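Clivach Wrapping and Packing Group
Minutes of the meeting held September 16, 2021, Heiskanen Building, Room 7

Present: Toivo Mustonen (chair), Elli Huttunen, Urmila Rastogi, Vilho Kiiskinen (minutes)
Apologies: Eino Koivisto

1. Minutes of the August meeting
Approved with one correction. Under item 4, the paper order went to Gilta, not Zekwood.

2. Orders and stock
Elli reported that the Gilta delivery came in complete. It contained 50 packs of colored sheets, mostly green and yellow. The invoice is for 1751 and has been passed for payment. Zekwood has still not replied on the tissue paper. Elli will call them on Monday and, if there is no answer, order from Gilta again.

Urmila said the last sheets were too thin for soft items and tore at the folds. The new ones seem heavier. She will set aside one pack and try it on the bigger pieces before we use the rest.

3. Layout of the floor
Long discussion. Urmila would like the paper square to the wall so that everyone folds the same way. Vilho prefers it turned, with a corner toward the person wrapping, as the corner can then be brought up first. Agreed to leave it turned for now and look at it again next month.

Toivo asked that sheets be smoothed out before anything is put on them. Creased sheets can be used for practice but should not go in the finished boxes.

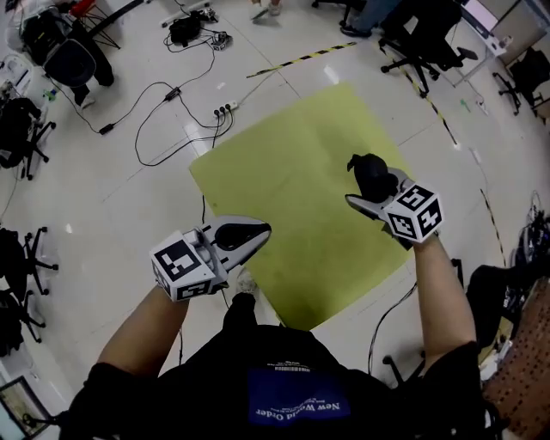 Item 3: green sheet on the tiled floor, with the power strip and cables beyond it.

4. Cables
Toivo would like the cables kept in one place and coiled. Elli has a box of hook-and-loop ties at home and will bring them in. Adapters should be labeled – Vilho spent half of one morning looking for the right one. The hazard tape stays where it is until the layout is settled.

5. Storage
The key to cupboard 2094 is missing again. Eino had it last, according to the sign-out sheet. Vilho to ask him. Soft items to go on the lower shelf, paper flat on the upper one.

6. Other business
Urmila asked for a second trash can for scraps. Agreed. Elli to buy.

Actions
Elli – call Zekwood, bring ties, buy trash can
Urmila – try out new sheets
Vilho – label adapters, ask Eino for key

The next meeting will be in Room 7 at the usual time. Urmila to chair.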